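Niltside growers are leaving the orchard edges alone, and I went to see how it looks

10th December

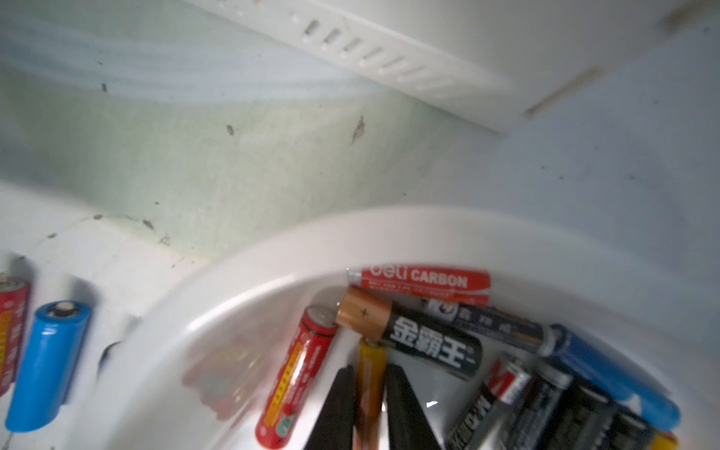
Beetle banks make it through their first full season

I've been driving past the Gaete blocks on my way into Niltside for years, and I'll admit I thought somebody had just quit mowing. The strips between the apple rows were knee high and brown, and there was a long hump of grass running down the middle of the vegetable ground like a speed bump for giants. So I finally pulled over and asked, and I got a two hour tour (and a bag of squash, thank you!).

The hump is a beetle bank. You plow up a raised ridge, seed it with bunch grasses, and then you leave it be. Ground beetles and wolf spiders spend the winter down in the thick grass bases, and come spring they walk out into the crop and start eating cutworms, slugs and aphids that have dropped off the plants. They don't travel all that far, so you want the ridge out in the middle of the field and not just tucked along the fence. Gaete now has 3 of them, the longest being 200 yards, with gaps left at both ends so a tractor can still turn around.

What got me over there in the first place was the little write-up the Jomley growers' group put out last month. They set pitfall traps, basically cups sunk in the soil with a roof over them, in the beds beside the banks from spring through October. The final tally was 3319 ground beetles. The beds on the far side of the road, where there's no bank, gave them almost half that from the same number of traps. It's one season on one farm and the group says so right up front, so I'm not going to go telling everybody to throw out the sprayer. Still, that's a lot of beetles!

The growers I talked to were happy but pretty careful about it. They skipped 2 of their usual aphid sprays on the brassicas this year and the cabbages still sold. The slugs were another matter. It was a wet spring and the lettuce nearest the creek got chewed up bank or no bank, and they ended up replanting a good piece of it. There's also the weed question. Quackgrass got into the south ridge and had to be dug out by hand, and from the way that story was told I don't think it was a fun week.

Seed was the other headache. The first mix had too much of a short, creeping grass in it that never made those dense clumps the beetles like, so the oldest ridge was reseeded with Prikurent, a tussock mix put together for this kind of ground. It came up slow. For most of the first summer it looked like dirt with a bad haircut, and then it filled in all at once. They mowed it high a few times that year to keep the annual weeds from taking over and haven't touched it since.

Now the neighbors are getting interested. Jomley says it has enough seed set aside to help a few more farms put in a ridge next fall, and you don't need to be big to ask. A bed or two at the end of a market garden counts. The group would like people to pick a spot that drains well and stays out of the way of drift, and to be willing to host a row of trap cups for the season (you empty them once a week, and yes, it smells).

I asked whether a backyard version does any good. The answer was sure, a few clumps of native bunch grass left standing over the winter will get used by something. I've got a strip behind my own garlic that never grows much of anything, so that's where mine is going.

Sign-up sheets are at the Niltside feed store by the register, and the full trap numbers are pinned up right next to them.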